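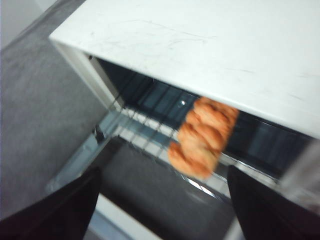 A gripper holds a croissant over the oven rack.

NALTOLAR, 18 Apr 2019 – Robotics firm Vastine has released results from a study of how robot arms learn to place soft food in small appliances. Its method, called Rusta, trains on views from the wrist and from a fixed camera together.

Rusta was tested over 1000 trials, and 669 ended with the item placed correctly. The firm's earlier method, using the wrist view alone, managed 600 over the same number.

Success in each trial is judged from the fixed view. A trial counts when the item can be seen on the rack through the window, as with the round golden-orange piece in the Toshiba oven.
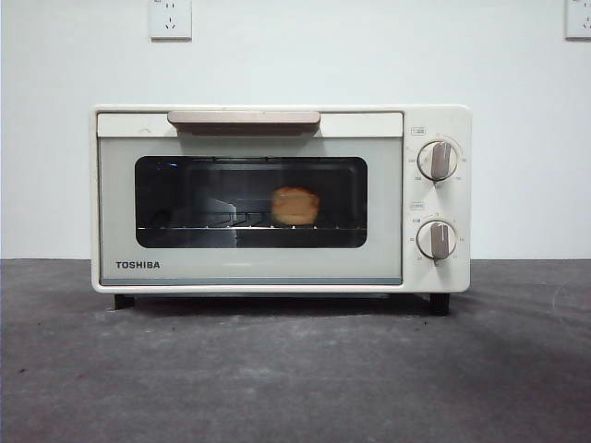 Scoring was done by Haque, a testing lab that did not take part in training. Its staff marked each result from a still like the one with the oven door shut and the item right of center on the rack.

Vastine plans to release the trial data in December.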